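Laundry > Washers > Care and Cleaning

We use cookies to remember your settings. Accept | Manage

Keeping a Front Loader From Smelling

Musty towels usually point to the washer. Leave the door open between loads and pull out the detergent drawer to air. 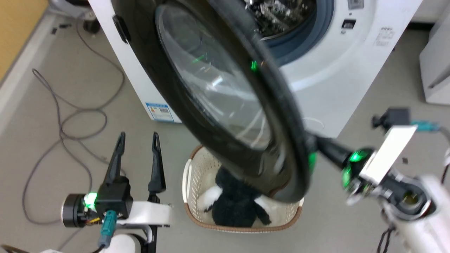

Mavik Yuen, Laundry Editor

Wipe the rubber seal with a dry cloth after the last load of the day, getting into the fold at the bottom. Lint and hair collect there.

Once a month, run the hottest cycle empty. Clean the drain filter every 14 weeks or so, with a shallow pan and an old towel on the floor first.

Use less detergent in soft water.

Print this page | E-mail this page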